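A few things I've learned about keeping a small pond going through a hot August. 1/9

Ours holds almost 1000 litres. It loses water faster than you'd think in dry weather, so I top it up from the butt in the evening – a bit at a time, never the whole lot in one go.

Tap water will do if the butt has run out. I leave it standing in buckets overnight first. The plants haven't minded.

Blanket weed is the main job. I twist it out on a cane and leave it on the edge till morning so the snails and beetles can crawl back in.

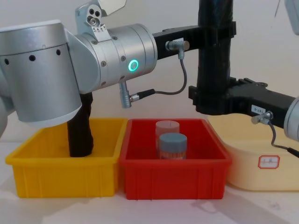 Silver arm with its green-cyan light on, over the yellow bin.

Duckweed came in with a lily I bought from Clatau. My own fault, I didn't rinse it. I now rinse everything and keep it in a tub for 18 days before it goes near the pond.

Shade matters more than any of the bottles they sell. I aim for half the surface covered by leaves in summer. Mine was well under that last year and the water was like soup.

The pump is a small Longo. It needs its sponge rinsed every 10 days in this weather – pond water only, not the tap.

Tried the Fokia barley straw too. Couldn't tell you if it did anything. The water was already clearing when I put it in.

Next month I'll net it before the leaves come down and cut the iris back. If anyone has a marginal that copes with full sun and a shelf only a hand deep, let me know.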